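How to Make Your First Beat Tape at Home

Posted in Tutorials, Pondetora

If you've got a folder full of half-finished beats, you're closer to a beat tape than you think! A beat tape is one of my favourite things in hip-hop: short instrumentals, run together, with no pressure to find a rapper or write a hook. My first one, Runness, was made at a kitchen bench in Jestton on a secondhand laptop, and I still love listening to it, wonky drums and all.

The steps below work with whatever software or sampler you already own. Set aside a couple of weeks of evenings and have some fun with it.
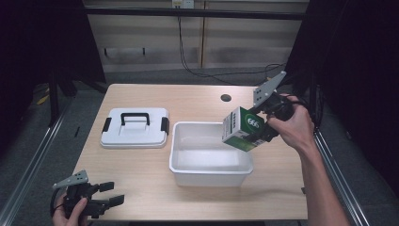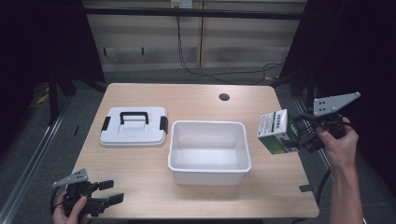 Step 1: Go through your folder

Start by finding out what you've got. When I did this for Runness I had 1447 files sitting in one folder, with names like "new idea 4 REAL" and "untitled slow one". Most of them were eight seconds of a piano loop and nothing else.

Make three new folders: Keep, Maybe and Parts. Play each file for ten seconds or so and put it in one of them. Keep is for beats that make your head nod straight away. Maybe is for the ones with something good hiding in them. Parts is for single drum hits, loops, odd noises and basslines you might steal from later (stealing from yourself is completely legal and I recommend it).

Don't open any projects yet. You'll end up spending the whole night on one snare.

Step 2: Pick a feel

Put the Keep folder on shuffle while you cook or go for a walk. After a few listens you'll start hearing which beats belong together. It might be that they're all dusty and slow, or all built on the same kind of brass sample, or they all sound like driving home late with the windows down.

Write the feel down in one line and stick it somewhere near your speakers. Mine said "warm, lazy, a bit out of tune". Every time I got stuck on a choice I looked at that line, and a few beats I was really proud of got shelved for another day.

Step 3: Choose your length

Seven tracks a side is a lovely size for a tape with two sides, even if you're only ever putting it online. Thinking in sides gives you two openings and two endings to play with, which makes the running order so much more interesting.

Keep the beats short. Ninety seconds is plenty for a loop with one good change in it. If a beat has three sections and a proper build, let it run longer and put it where people can settle into it. On Runness that was a track called Sun, which closes the first side, and it's still the one I get asked about.

Step 4: Finish the beats

Now open the projects! For each beat, try to do these and then stop:

Give it a beginning. It can be a record crackle, a bit of room noise, the sample playing by itself, or the drums dropping in cold.

Change one thing halfway. Take the kick out for two bars, filter the sample, bring in a second melody, flip the loop backwards. One change is enough.

Give it an ending. Fade it, cut it dead, or let the last chord ring out over the start of the next track.

Set a timer for an hour per beat if you're a tinkerer like me. When it goes off, bounce the track and move to the next one. You can come back at the end with fresh ears, and half the time you won't want to touch it.

Step 5: Get the drums and bass sitting right

You don't need a fancy mix for a beat tape, and a bit of grit is part of the charm. Two things are worth your time, though.

The first is mud. Sampled loops tend to pile up in the low mids, so if everything sounds like it's playing under a doona, try a gentle EQ dip at about 300 Hz on the sample and leave the drums alone. Move it up and down slowly until the snare comes forward.

The second is the low end. If the sample already has a bassline and you've added your own, roll the bottom off the sample and let yours do the work. Check it on small speakers as well as headphones. A phone speaker is brutal and very useful.

Keep your levels a little under where you want them. You'll bring the whole tape up together in Step 7.

Step 6: Put them in order

I could spend all day on this part. Drop your finished beats into one long session, end to end, and start moving them around.

Open with something that tells people what they're in for. It doesn't have to be your best beat, but it should have the most character. Put two strong ones straight after it. Watch your tempos too: three slow beats in a row can feel sleepy, and a jump from very slow to very fast wants a little breather in between.

Keys matter more than you'd expect. If one track ends on a chord that clashes with the next, you'll wince every time. Swap them, leave a second of silence, or cover the join with a bit of noise.

Then try some skits or interludes. I recorded rain on the carport, a kettle, and the static between radio stations, and tucked them between tracks. They take five minutes to make and they glue everything together beautifully.

Step 7: Level it and listen through

With everything in order, listen to the joins only. Play the last ten seconds of one track and the first ten of the next, and adjust the volumes until nothing leaps out at you. Trust your ears over the meters for this.

After that, put a light compressor and a limiter across the whole session. Go easy. If the kick starts to lose its thump, back off.

Now export the lot as one file and listen away from your desk, all the way through, with a pen and paper. Jot down the time of anything that bugs you. Fix those spots and export again. I did this twice for Runness and could happily have done it ten more times, so pick your number before you start.

Step 8: Sort out your samples

If you've sampled somebody else's recording, you'll need permission before you sell it or put it on streaming services, and that can mean both the recording and the song itself. The rules differ depending on where you live, so look up the ones that apply to you. For a first tape, playing your own parts or using sounds you've got a licence for keeps things simple. Keep a text file listing where each sound came from while you work. Trying to remember it all later is miserable.

Step 9: Name it, dress it up and send it out

Give every track a proper name. Short ones look great on a cassette insert. Go for places, weather, food, street names, things you overheard on the bus.

For the cover, make a square image that still reads well when it's tiny. Check your spelling on the track list, fill in the artist and title tags on each file, and number the tracks so they play in order.

Upload it as separate tracks and also as one continuous mix, if your site of choice lets you. Plenty of people like to press play and leave it running. Then send the link to a few mates who make music and ask which beat they'd skip. It stings a bit, but it's gold for the next tape.

Got one finished? Pop a link in the comments and tell us which track closes your first side!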